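Moving my old desktop to a new graphics driver

Friday, March 9, 2018

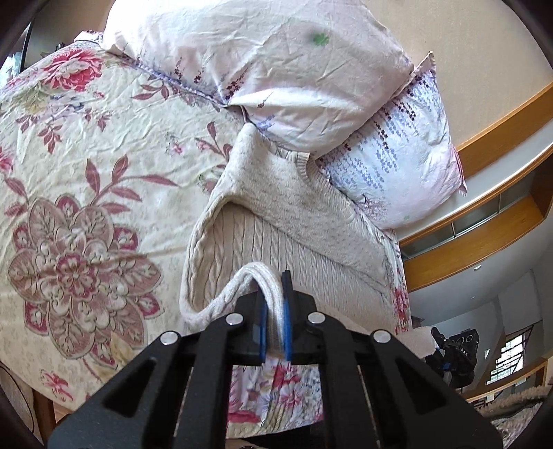
Do you need to wipe the old graphics driver before you put a new one on? Most of the time you can install straight over it, but if you are changing card makers or you already have crashes, take the old one off first.

I had crashes, so I took it off. The machine is the one I built for flight sims, with a second-hand card I bought from a shop called Nosach in August. It ran fine until I started using a headset with it. After that I got a black screen every time I loaded Dorndale, which is the only sim I play much these days. The sound kept going and the picture did not come back until I restarted.

I tried the easy things first. I swapped the video cable, moved the headset to a different USB port and turned off the overlay. None of that changed anything. Then I looked in the system log and found 127 entries from the display driver, all the same warning, going back to the week I plugged the headset in.

Removing the driver took longer than I expected. The normal uninstaller left a folder behind with 2,059 files in it, mostly old shader cache. I restarted in safe mode, deleted the folder by hand and restarted again. Windows then tried to fetch its own driver, so I pulled the network cable and started over. If you do this, pull the cable first.

The new driver was an 800 MB download. I left out the recording tool and the update checker because I don't use either one. Install took 13 minutes, with two flickers and one long blank screen that made me nervous.

Huiling Wan, who flies with me on weekends, had told me to turn the render scale down a notch in the headset software before testing. I did that, and I also set the power plan to high performance. Then I flew the coast route in Dorndale from end to end with no black screen. I have done it four more times since. There is still a stutter when I turn my head fast over the city, but it did that before too.

I have not tried Biltine on the new driver yet. It's an older game and it was always fussy - it would not start at all on the last version unless I ran it in a window first. I'll add a note when I get to it.

Next job is the case fan, which has started to rattle.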